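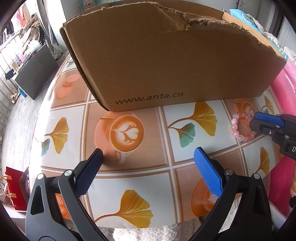
I've been on the Hakthorpe returns bench long enough to remember when "small items" meant me, a tray and a bad back. Since September we've been putting those jobs over to the grippers, and a few of you on the Ilitz side asked how it's going, so here goes!

We started with jewellery and watches because they're a pain for everyone. Beads roll, straps twist, and a thin ring on a patterned tabletop is easy to lose even with good eyes. We work with the grippers in our hands — you move, the jaws go with you, and Pace keeps the recording for the robot arms to learn from. The first batch was 1,000 pick-ups. We're now at 2,950. 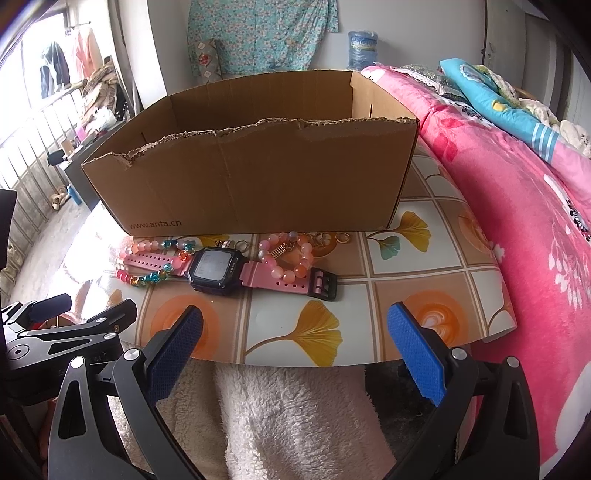
My own job has changed more than I expected. I used to sort all morning and never look up. Now I do 2 hours with the grippers, then I check other people's recordings and mark the clumsy ones (plenty of mine in there). It's slower work and my thumbs get sore, so we've asked for shorter turns. Some of the team miss the old bench, and I get that — you could chat while you sorted, and you can't really chat while you're lining up on a bracelet.

Hours are staying the same until the arms go in at Trukness, and we've been promised a proper talk before anything changes after that. Bring your questions to the canteen on Friday. I've got a long list already!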